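# Review: Lulel 6, a kitchen task suite for simulated arms

We ran Lulel 6 for most of January as the evaluation stage for a grasping policy trained on synthetic data. 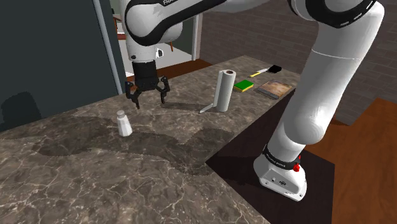 Installation took 10 minutes on a workstation that already had the right drivers. The Stulta physics back end is the default and should be left alone; the alternative solver let small objects creep across the worktop when nothing was touching them.

**Method.** The suite scores a policy on single-object picks in a rendered kitchen. Each episode changes the object positions, the lighting and the surface texture from a seed. We ran 473 episodes with one checkpoint and no tuning between them. Success means the named object is lifted and held for three seconds.

**Results.** The policy completed 66 per cent of episodes. The salt shaker was the most reliable target and the cutting board the least: lying flat, it gives the fingers very little to close on. The sponge sat between the two. Its contact model is stiff, so a grasp that would squash real foam simply slides off.

Veined marble textures cost us more than expected. Our depth estimate drifted on them, particularly where the arm's own shadow crossed the stone, and the fingers closed too high. Plain worktops did not show this. The Brindby texture pack makes the comparison easy to repeat.

**Faults.** Logging is poor. Collisions with the counter are recorded but their force is not, and replaying a seed after a restart gave slightly different object poses in two cases. The Woldemariam score, which combines success with path length, is reported without its weights – they are in the source, in a file called defaults.

**Verdict.** Good for comparing checkpoints. I would not quote its figures as a forecast for hardware. Four out of five, pending a fix for the seeds.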